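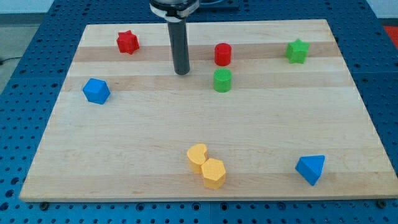 SLIDE 1 – hello, name, thanks to Paweena Kaewkla for the room. Phones off. Fire exit is behind you.

Start with the blocks. Foam, not wood. Say it early, people always ask. Red star, blue cube, green cylinder, the rest. Eight in a set. Light, quiet when they land, kind to small hands. Pass the sample bag round NOW, not at the end (last time it never got to the back row).

SLIDE 2 – why shapes at all
Star is the one they grab first. Points to feel, obvious which way up. Cube is dull but it stacks. Cylinder rolls off if you lay it down – stand it up to begin with.
Sorting by colour comes easy, sorting by shape takes longer. Don't rush this bit. Pause. Drink water.

SLIDE 3 – the board
Glued strips of pale wood, grain running side to side. Darker bands in it. Ask the room: does the stripe matter? Hnat Hladun says plain boards only, I say the stripes give you lines to put things on. "Put the cube on the dark stripe" is a whole game by itself. Let them argue for two minutes, no more!!

Blue pegboard underneath. Holes mean you can bolt things down. Pale board on strong blue, easy to see where the edge is.

SLIDE 4 – spread them out
Scatter the blocks, don't line them up. Gaps between. If they're all in a heap you get grabbing and not much looking. Leave room for fingers round the star.

SLIDE 5 – numbers, quick
Thongdee sessions: 43 children, 22 of them under four. Tiltora: 70, older group. Dont read the table out, they can see it.
Cost question will come up. Disten set is what we use, price is on the handout. Prenance do a bigger one, haven't tried it, say so.

SLIDE 6 – cleaning
Warm soapy water, squeeze, dry on a towel. Not the radiator. Foam goes hard and the corners curl. Board gets a damp cloth only, never soak it, the glue lines will open up in the end.

Questions till ten past. If nobody asks, do the tray game (spare bag under the lectern). Handouts by the door, collect the smaple bag, check the star's in it.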